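To: Wosbridge Members Discussion List
From: Loretta Szabo, Office of Collections and Membership
Subject: Re: Shelf-stable donations and the April intake rules

Dear members,

I am replying on behalf of the Office of Collections and Membership to the message posted to this list by Tadeo Cisternas of the Arnero pantry. His questions have also reached us privately from other member pantries, and it seems best to answer them once and in full. His message is quoted in the part that applies.

> Tadeo Cisternas wrote:
>
> Colleagues,
>
> We have read the revised intake rules twice at Arnero and are still unclear on three points. First, the rules say that canned goods past the printed date "may be accepted at the discretion of the receiving site." Our shift leads do not want discretion. They want to know whether to put the can on the shelf or in the bin.
>
> Second, the section on dents refers to an appendix that was not attached to our copy.
>
> Third, the rules ask us to weigh mixed boxes before sorting and again after. With one scale and a Monday delivery that fills the hallway, this adds a good part of an hour to the morning. We would like to know what the second weight is used for.
>
> I would also ask whether the Ojeda route will keep its present pickup time. The drivers have heard two different things.
>
> Regards,
> Tadeo Cisternas
> Arnero

I will take these in order.

On printed dates. The wording was carried over from the previous edition of the rules and should have been changed. The dates on most canned foods are set by the manufacturer as a guide to quality. A sound can that has been stored in a cool, dry place does not become unfit to give out on the day after its date. For the purposes of this network, member pantries should apply the following: low-acid canned goods (beans, most vegetables, meats, cream soups) may be shelved for up to two years past the printed date, and high-acid goods (tomatoes, tomato soup, citrus, pineapple) for up to one year. Anything beyond those limits is to be discarded at the receiving site. Infant formula is the exception in every case and may not be given out past its date for any reason. Cans with no readable date or code should be treated as past the limit. 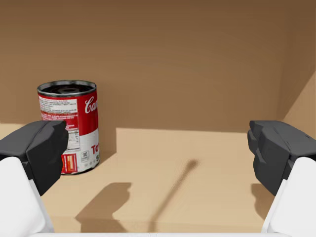 We recognize that a fixed limit will mean that some usable food is thrown away. The office considered leaving the matter to each site, and several members argued for that during the review. In the end we judged that a household visiting two pantries in the same week should find the same rule in force at both, and that shift leads should not be asked to defend a personal decision at the counter. Sites that wish to keep a stricter limit may do so, provided the limit is posted where clients can read it.

On dents. The appendix was left out of the copies sent to Arnero and Jestia, and I apologize to both. It has been sent again this morning. Until it reaches you, the short form is as follows. Reject any can with a dent on the top or side seam, any can that is swollen, leaking or badly rusted, and any can with a dent deep enough to lay a finger in. A shallow dent on the body of the can, away from the seams, is acceptable. Surface rust that wipes off with a dry cloth is acceptable. A missing paper label is a reason to reject unless the contents and ingredients are marked on the can itself, as clients with allergies must be able to rely on what they are given.

Rejected cans should not be opened for inspection. Place them in a lined bin with a lid, and do not set them aside for staff use or animal feed. This last point was raised at Jestia, where a neighboring farm had offered to collect them. We are grateful for the offer but cannot accept it.

On the two weights. The first weight is reported to the donor, usually a grocery chain or a school, for its own records. The second tells us how much of the donation could be used, and it is the figure on which our storage grant is calculated. Last year 14 sites sent in only the first weight, and the grant was reduced accordingly. That said, we accept that the present method is a burden on small sites. Starting with the next reporting period, any pantry that receives fewer than 40 mixed boxes a week may weigh the discard bin once at the end of the shift and subtract. Please note the empty weight of the bin on the form. Larger sites should continue as before.

A second scale is available on loan from the Wosbridge warehouse. It was last used at the autumn food drive and has a capacity of 100 pounds. Requests will be filled in the order received, and Arnero may consider its request already made.

On the Ojeda route. The pickup time has not changed. The confusion arose from a draft schedule that was posted at the loading dock before it had been approved. It has been taken down. A later pickup for Ojeda is still under discussion with the drivers and with the two schools on that route - no decision will be made before the spring meeting, and drivers will be told in writing if the time is to move.

Two further matters may be of use to the list.

Temperature logs for dry storage are now required at all sites, including those without refrigeration. One reading per open day is enough. Several buildings in the network have storerooms that share a wall with a boiler, and canned goods kept for long periods in a hot room lose quality well before the limits given earlier in this message. If your readings are regularly above 85 degrees, please write to this office before ordering new shelving. We may be able to move your stock to the warehouse for the summer.

Finally, the revised rules will be reissued with the corrections described here, together with the full appendix and a one-page sheet for posting at the sorting table. Comments on the wording should be sent to me directly by the 31st and not to the list, so that they can be kept together. Comments on the policy itself are welcome on the list, where other members can respond to them.

I thank Mr. Cisternas for setting out his questions plainly, and the staff at Arnero for their patience with an incomplete document.

Sincerely,

Loretta Szabo
Office of Collections and Membership
Wosbridge

--
You are receiving this message because you are subscribed to the Wosbridge Members Discussion List. Replies go to all subscribers. To change your delivery settings, write to the list office.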